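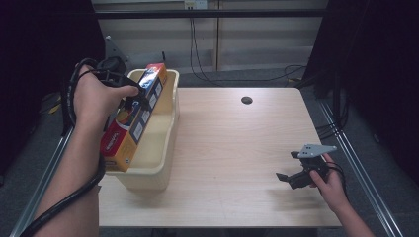
長編歴史小説『Setalov』四部作の読む順番について教えてください。第1巻は724ページあり、半分ほどで中断しています。机に広げるたびに、横に置いたクリーム色の容器にこの本を沈めて蓋をしたい気持ちになります(蓋は見当たりませんが)。原因は主人公の王です。馬に乗る、怒る、叔父を幽閉する、また馬に乗る。この人を好きになれないまま最後まで付き合う意味はあるでしょうか。第3巻から入っても話は通じますか。
投稿者:積読の塔

王が嫌いなら3巻からで大丈夫です。2巻の終わりで死にます。ネタバレですが史実どおりなので怒らないでください。3巻は未亡人になった王妃の視点で、文章も急に落ち着きます。ただし冒頭から「例の塩の件」が説明なしに出てきます。1巻の300ページあたり、Kalumの港で税を取り立てる章だけは読んでおくと楽です。半分まで進んだのなら、もう通過しているはずですが、覚えていないとしたら王のせいでしょう。
巻末の家系図は旧版のほうが見やすいです。新版は同名の人が全員同じ書体で、祖父と孫の区別がつきません。
投稿者:Agudelo

読んでないけどドラマ版は面白かったです。馬がきれい。
投稿者:rinurell

私は刊行順に全部読みました。王のことは最後まで嫌いでしたが、叔父が幽閉先から書く手紙がとにかく意地悪で、それ目当てに進めました。手紙は2巻に多いので、3巻へ飛ぶと読みそこねます。4巻は作者が王を弁護したくなったらしく、回想が100ページを超えます。そこは飛ばしました。
投稿者:夜更かし司書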